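Bollalthorpe college open evening: the robotics club

I went to Bollalthorpe in January because a neighbour's son wants to apply, and because the leaflet promised "household robots, live". I have seen that promise before.

The club has two projects running. Toom is a small wheeled thing that follows a line of tape, and it lost the line twice while I stood there. The other, Brovari, is the ambitious one. Students use a hand-held gripper to pick up crockery, record each go, and hope that a robot arm will later learn the movement from the recordings. The software is called Lumico. I asked what it did when a plate was heavier than the last one and got a long reply with no answer in it.

There are 19 students on the books. I met 7, all polite, all keen to talk about the gripper and less keen to talk about the arm, which stayed switched off on its trolley from six o'clock until I left. The wall chart gave a success rate but no number of tries, and I'd have marked that down in a first-year lab report.

To be fair, plates are a decent choice. They are shiny and thin at the rim, and the patterns vary a good deal. I would want to see a stack of plain ones as well, and a sink, before I believed a word about washing up.
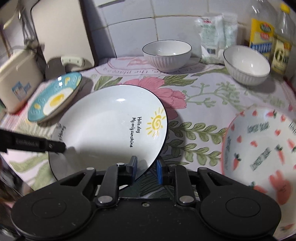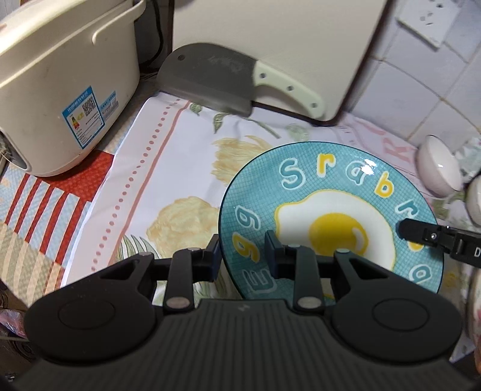 Brovari project, plate handling with the hand-held gripper. First picture: the "My only sunshine" plate held by its rim. Second: the fried egg plate.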